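Bolulholm opens its gates to new players again

May 8, 2022

If you've been hanging about on the Bolulholm waiting list since December, good news – you can stop refreshing the page. The little browser game about running a grubby harbour town has reopened sign-ups, and I got in this morning before I'd even finished my toast.

For anyone who missed it the first time, Bolulholm is a text game. You get a jetty, a shed and a bit of coin, and you send boats out and wait to see what comes back. Everything you do costs tides, which are what other games call energy, and you get 34 of them a day. That used to be fewer, and it used to drive me up the wall. I'd log in, mend one net, buy a barrel of tar and be finished until the next day. Now I can do a proper trading run and still have enough left to be rude to my neighbours in the market (you can leave notes on their stalls, and I do).

The big change is the guilds. There are six of them now, and you have to pick one by the time your town reaches 700 people. I went with the Clement, who run the salt trade and get cheaper repairs. My other choice was the Ragab, who are basically smugglers with good manners. I've got a second town in mind for them, if the rules allow it, and I haven't checked whether they do.

Deltell, the studio behind it, has also redone the storms. They used to sink your boats and that was that, weeks of saving gone while you were asleep. A storm now blows your boat off course, and you get a short choose-your-own-way story to bring it home. I've had two so far. One ended with my crew swapping all our herring for a goat, and I was thrilled!

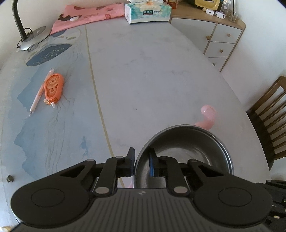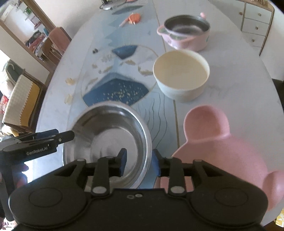 Ragab players are less cheerful about it all. One of them, posting as Saltpig on the game's forum, reckons the new storms are far too soft and that smuggling only paid because honest traders kept losing their cargo. Prices for lamp oil have already dropped, according to the same post, and a hold full of it barely covers the bribe at the customs house. The post asks for the old storms back on the northern routes at least, and plenty of replies agree.

I can see the point, even from the salty side of the fence. The northern routes were frightening and I rather miss being frightened. But I also gave up on the game last time over a sunk boat, and I doubt I was alone in that.

It's still free, and there's still a shop, though it mostly sells flags and paint. The one thing I'd grumble about is the extra warehouse, which costs 1,000 pearls. You can earn pearls by playing, but they come in dribs and drabs, and my shed is full of herring already. The help pages haven't caught up with the new guilds either, so expect to ask a lot of daft questions in chat – people were very patient with mine.

Sign-ups are open on the front page, and old accounts still work if you can remember your password. I couldn't, so my new town is called Bucket Two.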